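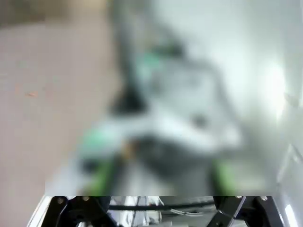

Nabila Yeoh thinks I should have wiped the table down before I put anything on it, and that a tan surface only looks clean until you get close to it. She told me so on the phone this morning, before I had finished my coffee. I said there was one orange speck on it and I could live with one.

May 5, 2020

Worked at the table most of the day. The plan was to clear it by lunch and start on the shelves, but I kept picking things up and putting them down again. Gray things, green things, the odd bit I can't place. I have a box for what stays and a bag for what goes, and the bag is still nearly empty.

Melati called at two to ask if I wanted her old shelf from Koech. I said yes, then measured the wall and called back to say no. She was fine with it. She is asking 200 for it and Tirta may take it.

Found the receipt for the lamp while I was looking for the tape. 400, and it never gave much light. I put the receipt back in the drawer – no idea why.

Soup for supper, the last of the bread with it. Went back afterward and rubbed at a mark near the corner with a damp cloth. Tried dish soap, then baking soda. My arm got tired and I left the cloth over the faucet.

Nabila called again around eight to ask how far I had gotten. I told her half, which was generous. She says to do one side completely and leave the other side alone until it's done. I will try the left side tomorrow.

Need: trash bags, tape, sponges, light bulbs. Pay Wahyudi the 100 I owe him for the paint.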